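Folded tees won't stay flat / neckline off center in the stack - GREEN (sage) batch
Ticket log, Skurau online shop, packing + returns
Status: Solved (mostly)
Opened by: packing table
Owner: Aslak Lundgren
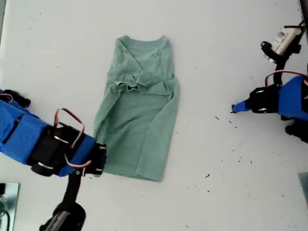
Sage tee, part folded. Sleeves in, bunching mid chest.

PROBLEM AS REPORTED

Sage green tees coming out of the fold lumpy. Sleeves go in ok, then there's a wad of fabric where they meet in the middle of the chest. Fold the bottom up over that and you get a hump. Hump goes in the mailer, mailer won't close flat, label wrinkles, label won't scan. Two customers have written in to say shirt arrived "looking worn". It wasn't worn. Just badly folded.

White and navy tees from the same supplier (Sriwong) fold fine. Same size, same table, same people.

WHAT WE WANT

Flat rectangle, neckline centered at the top, sides even. Has to fit the small Gusance mailer without pushing.

LOG

8:40 am - Aslak
Picked this up. Pulled a handful of sage from the open carton. Knit is softer than the navy, slides on itself and then grabs. Sleeves cross on the diagonal and make a V, fine so far, but the point of the V is where it all piles up. Same spot as in the picture on this ticket, and the left side bulges more than the right there too. Mine did the same on the first try so it's not just one person's folding.

9:05 am - Aslak
Tried: smoothing by hand after the sleeves are in. Helps the lower half, which was pretty flat to begin with. Does nothing for the wad. Pushing down on it only moves the wrinkles toward the collar.

9:20 am - Aslak
Tried: pressing first. Steamed front and back, let it cool, folded. Better. Not good enough and way too slow, we have 1,000 of these to get out in April and 2,000 if the reorder comes thru. Not steaming 2,000 t-shirts.

9:50 am - Aslak
Tried: folding board (the Ometti one, medium). Sides come out even, neckline centered, nice. Wad still there, just a straighter wad. Board is squeezing the sleeves in from the side and they've got nowhere to go. Also the tee slips on the plastic before the first flap comes over. Put the board away for now.

10:15 am - returns desk
Adding a note. Three of the returned sage ones I opened have a fuzzy bit on one sleeve hem, looks like loose thread at the stitching. Might be catching on the front of the shirt when the sleeve goes across? The navy ones are clean.

10:30 am - Aslak
Good catch. Checked the carton, some have it, some don't. There's a rough bit along the edge in the ticket picture too, right at the bunched part. Can't tell from that if it's thread or just how the fabric is sitting. On the ones in my hand it's definitely overlock tail that didn't get trimmed. Tail catches the knit, sleeve stops short, rest of the sleeve piles up behind it. Trimmed four, refolded, three went flat.

10:45 am - Aslak
Fourth one still lumpy. So thread is not the whole story.

11:10 am - Aslak
Ok. It's the sleeve fold. We've been bringing both sleeves across the chest until they overlap. On navy you get away with it, heavier fabric, it lies down. On sage the overlap is four layers right at center and the soft stuff won't lie down.

New way: side panel in first, then sleeve folded BACK on itself so it runs down the side in line with the panel. Sleeve never reaches center. Other side same. No crossing, no V.

Did the fourth one like this. Flat. Did the rest of the handful. Flat. One was off but I'd rushed the collar.

11:25 am - packing
Tried it, works, but my neckline keeps going crooked. Collar ends up pulled to the left.

11:35 am - Aslak
You're doing the left side first and pulling, I do it too. Hold the collar down with two fingers at the middle while the first side comes in. Then swap hands. Don't tug the shoulder, lift and place.

11:40 am - packing
Better. Thx

1:15 pm - Aslak
Also please wipe the table before starting a stack. Little dark specks on the white top, they show in the picture on the right half. No idea what they are, carton dust is my guess. They'll show up on pale green. Dry cloth is fine, no spray, we had the streak thing with the white tees.

1:50 pm - returns desk
Do I refold the returned ones the new way before they go back in stock?

1:55 pm - Aslak
Yes. Check sleeve hems at the same time. If the tail's long, trim to the stitching, don't pull it. Pulling unzips the overlock, ask me how I know.

2:30 pm - packing
Ran a full stack. Mailers close flat. Labels scanning. Bottom of the stack has gone a bit soft from the weight, edges are spreading.

2:40 pm - Aslak
Shorter stacks then. Alternate them, collar end / hem end, so the thick part isn't all on one side. Stack leans otherwise.

3:10 pm - Aslak
Got the Ometti board back out and tried it with the new sleeve fold. Works now, if you lay a sheet of tissue on it first so the tee doesnt slide. Not faster than by hand for me. Use it if you like it, not required.

FIX (short version for the wall)

1. Wipe table, dry cloth.
2. Tee face down, collar at the top, smooth from the collar to the hem.
3. Check both sleeve hems. Trim thread tails.
4. Two fingers on the middle of the collar. Bring one side in.
5. Fold that sleeve back down along the side. Do not cross the center.
6. Other side, same.
7. Run your palm down the middle. If you feel a lump, open it and redo the sleeve. Do not press and hope.
8. Hem up to just under the collar, flip over, check neckline.
9. Alternate direction in the stack.

STILL OPEN

- Thread tails. Emailed Sriwong, asked if trimming got skipped on sage or if it's the whole run. No answer yet. Until then we check every one.
- Long sleeve version in the same fabric. Haven't tried. Sleeve probably has to double back twice, somebody try one and write it here before the carton gets opened for orders.
- Existing folded stock on the shelf (old way). Refold as it gets picked, don't do it all at once.
- Youth sizes: sleeves are short enough that the old way may be fine. Not checked.

COMMENTS

packing: does this apply to navy and white too or just sage

Aslak: Do all of them the new way. Easier than remembering which.

packing: ok. the size sticker used to go on the chest where the sleeves crossed, where now?

Aslak: Front, bottom right corner after the flip. Not on the collar rib, it leaves glue.

returns desk: found one in the returns with the sticker on the rib. glue came off with tape, dabbed not rubbed. back in stock.

Aslak: Great. Changing status to solved, leaving the thread thing as its own ticket once Sriwong writes back. Reopen this one if the lump comes back on anything that isn't long sleeve.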